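Chapter 2
Keeping Food Dry at Home

Before the refrigerator, a family in Kunov kept its food for the winter on a shelf, in closed jars. 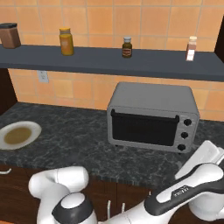 2.1 Why dry food spoils

Dry food is never fully dry. Flour, beans and rice all hold some water, and they take more from the air when the lid is left open. In the Nelness storage study, 69 households wrote down each month what they had to throw away. The kitchens in Saithong, where the air is humid, lost the most flour - and most of it in the weeks after the rains. In this chapter we look first at water, then at insects, and at the end at the choice of a container.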